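Simance user forum > Perception and planning > Depth planner keeps clipping tall objects

ormsby_kev
Posted May 23, 2023

Hi all, hoping someone's seen this one. I'm running the tabletop pick tasks in Simance with the Luso planner on top, and it keeps planning paths that go straight through the neck of the bottle. Fruit is fine. Bowls are fine. Anything tall and skinny, it behaves like the top half isn't there.

I ran 60 episodes overnight and 48 had at least one contact with the glass. Same seed, 1354, if anyone wants to have a go at it.
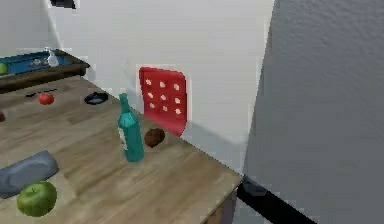 My hunch is the voxel size. I left it at the default and the neck would only be a cell or two wide at that setting, so the filter could be tossing it as noise. I tried halving it but then planning slows to a crawl and my poor laptop sounds like a hair dryer.

gumleaf
Don't touch the voxels yet! Check whether the bottle material is flagged as transparent. Simance drops depth returns on transparent stuff by default – I lost most of November to that.

tinpot88
Not convinced, sorry. If it was the transparency flag you'd lose the body as well, and he's saying the top half. I'd go with the outlier filter. What's your minimum neighbour count?

ormsby_kev
It's 5. Never changed it.

tinpot88
Try 2 and leave the voxel size alone.

gumleaf
Still reckon it's worth dumping the point cloud first. Otherwise you're just fiddling with knobs and hoping. The label would give you solid returns on the body even with the flag on, so it could look like half a bottle.

tinpot88
Ok, fair point about the label, hadn't thought of that.

ormsby_kev
Righto, I'll dump the cloud tonight with the filter on and off and post both. The flag is set to transparent by the way, so you might both be right. Does the Cestdale branch still have the cloud viewer in it or did that get pulled?

gumleaf
Still there, it moved under tools.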